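3 de janeiro de 2019 – caderno da bancada

Que bom resultado hoje! Treinámos a política Stondine só com demonstrações feitas com as garras de mão, 151 ao todo, e ela já pega na caixa pelo topo em vez de a empurrar contra o cesto. A Maricica Crăciun tinha razão quanto ao filtro: tirámos as demonstrações com pausas longas e a curva desceu logo, estável a partir do passo 700. Falta repetir com o cesto rodado – Aurelia, deixei a configuração na pasta Hetby.
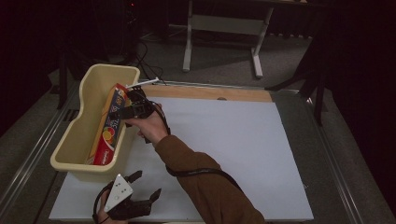
Quantas demonstrações ficaram depois do filtro? Ficaram 107, porque 44 tinham pausas longas.

Amanhã treino até ao passo 900.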